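From: Jericho Lumanlan
To: Merkine prayer and support list
Date: Mar 25, 2026
Subject: Re: Any word on the Edero checking session?

On the list, Pastor Koo wrote:

> Friends, we have been praying for the Edero team since December and
> our missions night is coming up. Could someone tell us whether the
> checking session for Luke happened, and how it went? Also, one of
> our ladies heard that the truck was stuck and another heard it was
> sold. We would like to pray for the right one.
>
> Also please say what you need. Last time we asked, the answer was
> "wisdom," and we had a hard time getting it in a box.

Dear Pastor Koo, and all of you reading over his shoulder,

The truck was stuck. Then it was sold. Your ladies are better informed than our field office.

It went into the river crossing below Bosotari up to the door handles, and a man with two oxen and a strong sense of the market pulled it out and then made us an offer. The engine had been complaining since last year and the offer was fair. We now go up by motorcycle taxi, with the printed drafts in a rice sack inside another rice sack. I have stopped wearing a clean shirt for the trip.

The checking session did happen, though in two pieces. We had planned on the first 12 chapters of Luke in one go. We got through 4 of them before a funeral in the next valley took both of our main readers and most of the people we were reading to. A funeral there lasts as long as it lasts, and I would think less of them if they had stayed behind to argue about verbs with me. I went along on the second night. Somebody asked one of the readers to say the part about the widow at Nain, which he had only checked once, and he said it from memory with two mistakes. I did not write them down until the morning.

When we got going again there were 37 people on the benches, which is good for planting season and slightly more than the benches were built for. One bench has been sent for repairs.

The big argument this time was over "forgive." The draft used a word that people in Bosotari use for letting a goat go after it has eaten your garden. The older women said the word was fine. The younger men said it was only fine if you were the goat. We spent a whole afternoon on it and I learned a lot about goats. For now we have gone with a longer phrase that means taking the knot out of a debt cord, and the women have agreed to try it out at home on their husbands and report back. The consultant has asked me to take the word "goat" out of my written report, and I am considering it.

Some things to pray for, since you asked for the right ones:

The second reader's eyes. He holds the page farther away each month and soon he will need a longer arm. There is an eye clinic in town but he has to be talked into going, and he is a hard man to talk into anything, as three translation consultants can tell you.

The recordings. People keep asking for the stories on a memory card so that they can listen while they work. We brought 100 cards in December and they were gone before I had found the list of who was supposed to get them. I have now found the list. It was in the truck.

The rains. If they come early the path closes and the second half of Luke waits until it opens again.

My own patience, which I am told is a matter of public interest.

As for wisdom, we are still short, but I take the point about the box. If your church would like to send something with corners, the guest house in Merkine could use sheets (double, plain, nothing with cartoon dogs, we have those). The team sleeps there before and after every trip up, and the present set has been washed so many times you can read Luke through it. Cloths and towels are welcome too. 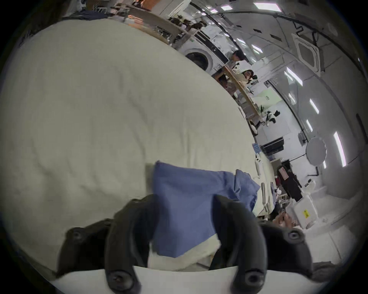 When will Luke be printed? We hope to have a trial edition of 130 copies after the last chapters are checked, and I won't give a month, having given one twice already.

Those trial copies will be stapled, with wide margins so people can scribble on them. If you saw one on a table you would take it for a tractor manual. They will go to the households that have come to the checking sessions, and then we wait a season and collect the complaints.

Pastor, if your missions night needs something short to read aloud, use the part about the goat. The consultant isn't on this list.

Greetings to everyone at your end. Please reply to the list and not only to me, because I lose things.

Jericho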